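Workshop meeting, Gruvetti refurb shop
2021-08-20, back office, started after lunch

Present: intake, both benches, parts store, shipping, front counter. The driver joined for item 2 and left again for the afternoon run.

Minutes of the July meeting were read. One correction: the broken scanner was the one at the front counter, not the one in shipping. Accepted with that change.

## 1. Left over from July

- Labels. The new label stock has arrived and sticks properly to painted steel. The old rolls can still be used on cartons.
- Shelving by the back door. Still leaning. Shipping will empty the top two shelves before anyone tries to move it.
- Keyboards. The bin is full again. Agreed to stop taking loose keyboards at the counter until the end of the month. Keyboards that come in with a tower are fine.
- Scanner. Replaced. The old one goes in the next scrap load.

## 2. Towers from Baltetti

Baltetti is clearing two floors of its offices and has offered us 135 desktop towers. We took the first pallet last week. The rest can come on one truck or two, our choice.

The driver said the loading dock at Baltetti is shared and we only get a short slot in the morning. Two trips would be easier on the dock but means paying for fuel twice. Intake pointed out that there is no floor space for the whole lot in one go unless the monitors go out first.

Agreed: two trips. Monitors to be moved to the side store before the second one.

Baltetti has asked for a list of serial numbers for everything collected. Intake will read them off at the door, before anything goes to a bench. Drives are being pulled by Baltetti before handover, but bench one found a drive still in one of the towers from the first pallet. Any drive found goes in the locked box the same day and gets written on the sheet. Intake will let Baltetti know.

## 3. Opening and sorting the towers

Long item. The benches have been doing this in different ways and parts are arriving at the store mixed up.

Points raised:

- Side panels are being stacked on the floor and scratched. They should stand in the rack, with the tower's number on a piece of tape on the inside.
- Towers are to be worked on lying on their side, open side up. Bench two had been doing some of them upright and lost screws into the power supply.
- Blue means a release or a latch on the Dell cases. Look for it before reaching for a screwdriver. One drive bay has already been cracked by someone pulling on it with the latch closed.
- The yellow, orange and red power wires should be left tied until the board has been looked over. Cutting ties to get a better view has cost us time at reassembly.
- Graphics cards go to the store in a bag, one to a bag. The store will not take them loose in a tray any more.
- Memory goes in the foam trays. Type and size are written on the tray, not on the stick.
- The socket lever stays closed unless the processor is being changed. Bench one has seen two boards with bent pins this year and both had been left open on a shelf.

Bench two asked whether the power supply should come out of every case. No. It stays in if it passes the tester. The label on the supply should be checked against the sheet either way.

The slatted aluminum table is good for this work but small screws fall through the gaps between the rails. Parts store will buy magnetic dishes — one for each bench and a spare.

It was agreed that the parts guide on the wall needs replacing, as it was made for an older type of case. The new one will be based on the Dell layout, with the whole inside of the case on the first sheet and the socket and memory slots on the second.
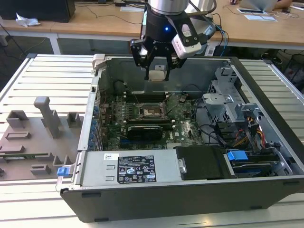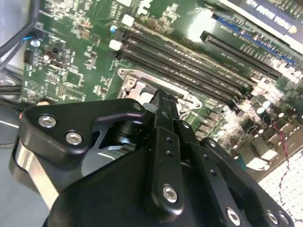 ## 4. Clulus

The stock program has been updated. Clulus now asks for a condition grade before it will save an item, and the grades do not match ours. For now we use its A for our "good", its B for "marked", and its C for "parts only". Front counter will write this on a card for the screen.

Shipping reported that the export drops the last column if a comment has a comma in it. Leave commas out of comments until this is fixed. Front counter has reported it and has no answer yet.

## 5. Carhuamaca order

The school in Carhuamaca has confirmed that it wants 90 towers, working, with memory fitted and no graphics cards. It would like the first part of the order before the new term. We do not have enough matching memory at the moment. The store has over 600 sticks, but a good part of them are the wrong type for these boards.

Agreed:

- Parts store to sort the memory by type this week and give the benches a figure.
- Shipping to get a price for 100 cartons with corner foam. The few extra are for damaged ones.
- Front counter to ask the school whether it needs power cords. We have plenty with the right plug, unless they want the long ones.

Removed graphics cards go into general stock and are not to be set aside for this order.

## 6. Any other business

- The light over bench two flickers. Reported to the landlord again.
- Compressed air is running low. Please use the blower for the first pass on dusty cases and take them outside to do it.
- The kettle is not to share a socket with the power supply tester.

Next meeting after the second Baltetti trip. Intake to set the time.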